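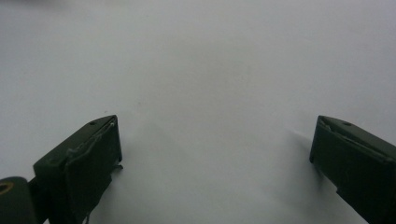 Visit to the Talebi works, Lelstead

We went to Lelstead in July to see how Talebi makes white work surfaces. Our group had been trying to arrange it since the spring and were given a morning slot, starting at 9:30. Parking is behind the main building, and the entrance is at the far end from the gate, so allow a few minutes for the walk.

Nusrat Bugti met us at reception and took us around. She runs the finishing department and has been with the firm 26 years. Safety shoes were handed out at the door. If you take a very small or very large size, bring your own.

The first stop was the panel store. Boards come in from Weker on flatbed trucks and rest in the store for 3 days before anyone cuts them. The store is kept at a steady temperature and we were asked to keep the doors shut behind us. It holds 3,000 boards when full. It was well short of that on our visit, as a large order had gone out to Clevgate the week before.

Cutting is done on two saws. Only one was running. The noise is less than I expected and we could hear most of what was said, though those at the back missed the part about blade changes. Offcuts longer than my arm go on a rack and are used for samples. The rest is sold by the pound.

Finishing was the part most of us had come for. The white coat goes on in thin layers with sanding in between. Ms. Bugti explained that plain white with no pattern is the hardest thing they make. A speckled top will hide a bit of dust or a faint scratch, and a plain one shows everything. She also said that most complaints about color come down to the lighting in the customer's kitchen. The same top can look gray at one end of a room and clean white at the other. Before they replace anything they ask the customer to look at it again at a different time of day.

Inspection takes place in a side room with soft overhead lights and no windows. The inspectors look across each surface at a low angle, then wipe it down and look again from the other end. They change over every 46 minutes. Someone asked why 46, and the answer was that it fits the shift between breaks.

Packing is by hand. Each top gets a sheet of paper, foam on the corners and a cardboard sleeve. We did not see any loaded, as the truck was late.

Coffee was in the canteen upstairs. There were samples to take home, limited to one each, and a price list for seconds. Seconds are sold from the side door in the afternoons, cash or card, and you need your own vehicle. Two of our group went back after lunch and bought a short top for a laundry room.

The visit took just under two hours. There are stairs in two places and no elevator to the canteen. Groups need to book ahead through reception. We have asked to go back when the second saw is running.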